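Prostik Community Help
Phones and Tablets > Battery and Charging

Prerora 2 stops charging at 60 percent after the June update

Posted by Shireen Pillay
December 12, 2025

I am responsible for the handsets issued to staff at our office, all of them the Prerora 2. After the June system update was installed, several of the phones began to stop charging at 60 percent. The charging symbol remains on the screen, but the level does not rise, even when the phone is left connected overnight. A restart has no effect. The original chargers and cables are in use in every case.

The battery page in Settings reports the condition as "Good" on each device. I would like to know whether this is a fault in the update or a setting that can be changed, and whether a factory reset is advised. I would prefer to avoid a reset, as the phones hold work accounts that must be enrolled again by hand.

2 replies

Precious Nel
Community Moderator, 885 posts

Thank you for the detailed report. The June update introduced a feature named Battery Care, and on phones enrolled through a workplace account it is switched on by default. When the feature is active, charging is held at a fixed level in order to slow the aging of the battery. A factory reset is not advised, as the setting will be applied again when the work account is added.

To change the setting on a single phone, open Settings, then Battery, then Battery Care, and select Full Charge. If the option is gray and cannot be selected, the limit has been set by your administrator console. In that case, sign in to the console, open the device policy, and set Charge Limit to None. Phones receive the new policy the next time they connect to Wi-Fi.

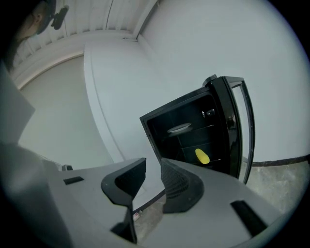 Battery Care also responds to temperature, and this should be checked before the policy is changed for all phones. If the sensor reads outside the normal range, charging is paused and the same symbol is displayed. Please do not attempt to cool a warm phone by placing it in a refrigerator, even a small black mini fridge with a glass door like this one. Moisture can form inside the case when the phone is taken out again, and damage of that kind is not covered by the warranty. Remove any cover, place the phone on a hard surface away from sunlight, and allow it to return to room temperature before charging is resumed.

Should the phones still stop at the same level with the limit removed, please reply with the build number shown under About Phone. Users of the Clirmont charging dock should also install the dock firmware separately.

Was this reply helpful? 1,861 members marked it as helpful.

Sandhu
Member

Same issue on mine. I changed the cable and it made no difference. The menu was under Device Care on my phone, not under Battery, so please check there as well. It charges fully now.

This topic is open for replies. Sign in to post.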